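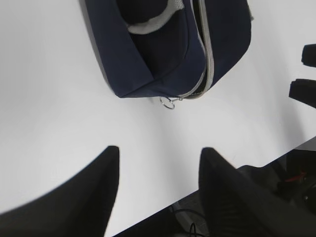

The Wemel gauge stood at 2 meters when Llinos Parri took over the night log, and it had stood there for four hours. She noted the figure, the time and her initials. The form had a column for remarks, which she left blank.

The station controlled one sluice. Upstream lay the reservoir, downstream the town of Ferreira, and between them a steel gate that could be raised by a motor or, if the motor failed, by a hand crank requiring 600 turns. The crank hung on two brackets by the door. It had been greased in December, according to a card wired to the handle, and the card was signed D. Molefe.

Dumisani Molefe had kept the log for 20 years. His entries were the only training material she had been given. They were printed in small capitals and dealt with level, wind, gate position and outside temperature. Every few weeks, in the remarks column, he had written the word "bell" and a time. There was no bell at the station. She had asked Ruan Visser, the district engineer, and he had told her that the remarks column was not audited.

At 1:40 a.m. she heard it. The sound was low and came through the floor, one stroke, with a decay of several seconds. She checked the gauge. It read 2 meters. She checked the motor housing, the relief valve and the cabinet that held the telephone equipment. None of them had moved or changed state. She wrote "bell, 1:40" and then sat looking at her own handwriting next to his.

The second stroke came at 1:52.

She called Visser at home. He answered on the sixth ring.

"What does the gauge say?"

"The same as at ten o'clock."

"Then the level is the same as at ten o'clock."

"It rained at the top of the valley until midnight," she said. "The level should have changed."

He was quiet long enough for her to hear a clock on his end. Then he said that the gauge was a Storkar unit, that it had been calibrated in the spring, and that she was not to touch the gate on the strength of a noise. She thanked him and entered the call in the log.

The gauge worked by a float in a vertical pipe. The pipe was set in concrete at the side of the intake and had an inspection cap at the top, held by 4 bolts. She took the flashlight and a wrench and went out along the catwalk. The handrail was wet. When she got the cap off, she put her arm down the pipe as far as the shoulder and found the float lodged against a ridge of scale. It was dry on top. The water was over it.

She pushed. The float came free and rose past her hand, and a moment later something struck the outside of the pipe, hard, and the catwalk hummed. She turned the light on the reservoir. A tree trunk, stripped of its branches, was nosing against the intake. It drew back with the swell and came in again. The stroke was much louder out here and did not resemble a bell at all.

Back inside, the gauge had climbed past the red mark. She pressed the switch for the motor and the motor did nothing, so she took the crank off its brackets.

By the time Visser arrived, at ten to four, she had stopped counting turns. He took the other side of the handle without removing his coat. They worked until the gate indicator reached the upper stop, and then he went to the desk and read the log from the beginning of the shift, and after that he turned back through the older pages, looking only at the last column.

"He had it next to the wrong number," Visser said. "Look. Every time he writes it, the level doesn't move for the rest of the night."

She read the entries over his shoulder. He was right. She picked up the pen, entered the gate position and the time, and asked him how to spell "driftwood" on the official form, one word or two.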